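# The open-plan office and me, again

March 2021

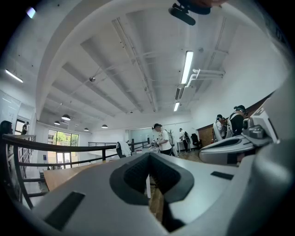

## What the email said

The email from our Turndale head office used the word "vibrant" four times. I read it twice at the kitchen table, in the same sweater I had worn since Friday, and tried to work out what I was being sold. We are going back in the summer. The walls that were there before will not be. Everyone gets a bigger, brighter room to share with everyone else, and this is supposed to make us talk.

I have worked in open-plan offices for 12 years and I have some doubts about the talking.

My first one was in Korkatcombe, on the upper floor of a building that used to sell carpets. We had 40 desks and one door. The theory was that ideas would travel across the room. What traveled was soup. You knew who had a dentist appointment and who was fighting with their landlord, and you knew because they were whispering, and whispering is the one sound a person can't ignore. By the second month we all had headphones. By the third we were sending messages to people close enough to hit with an eraser.

## The case for it

I want to be fair, so I called Ashok Bhatt, who I used to sit across from and who likes this stuff. He says he learned the whole job by overhearing it. He'd listen to the older estimators argue with suppliers and pick up what to ask for and when to hang up. I believe him. I learned some of it that way too, and I have wondered this past year how the two people we hired in January are learning anything at all from a square on a screen.

But when I asked him when he got his own work done in those days, he said before eight and after six. So there's your cost saving.

He also says I'd complain in a private office with a fireplace. Possibly. I'd like the chance to find out.

## The study

The email linked to a report by a consulting outfit called Stoltiswood, and I made the mistake of opening it. They surveyed 128 people. It doesn't say which people, or who picked them, or whether their boss was standing nearby. They were asked if they valued "opportunities for connection," and most of them did. Well, sure. I value opportunities for connection. I also value a door. The survey didn't ask about doors.

There's a chart where "openness" goes up and "energy" goes up with it. The scale runs to 100 and I could not find what it was 100 of. If one of our junior people handed me an estimate like that I'd send it back with a note.

And Stoltiswood, according to the last page, also does floor layouts.

## Light

The high ceilings and big white rooms do get me a little, I admit. I like a bright room. I had a desk by a window for one year and was a nicer person for it. But light and noise come bundled together in these plans, as if a wall would put the sun out. Glass exists. My grandmother's dining room had glass doors, and you could see the whole family through them and not hear a word, and she sat in there every Sunday with the radio.

## What I'd ask for

I wrote back with three requests: rooms you can close that don't need to be booked a week ahead, desks that belong to somebody, and phone calls taken someplace else. The reply thanked me for my passion.

There's a video tour on Thursday. The design is by a firm called Tóth, and we've been told to bring questions. I've got the door one written down already.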